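Nkechi Adeleke
Sunday, June 7, 2020

1/ Budget season, so the hand vendors are calling again. Kuvier wants us to commit to 6 units before July. We have tested one.

2/ The quote covers the hand. It leaves out spare fingers, cables, the mount and the service plan. Add those in and you're 60 percent over the number on page one.

3/ Stomby is cheaper, but support ends in 2023 – and they won't put a parts price in writing. So cheaper until when?

4/ My ask is dull: four weeks of our own bottles on our own table, then we talk about quantity. Demo reels don't count. 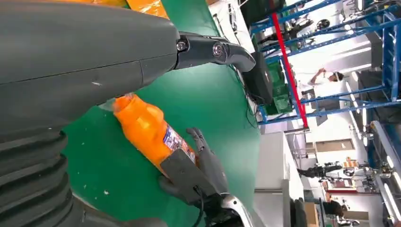
Orange bottle, black hand, green table.

5/ A grip like this is nice to look at. I still want the drop log before I sign anything.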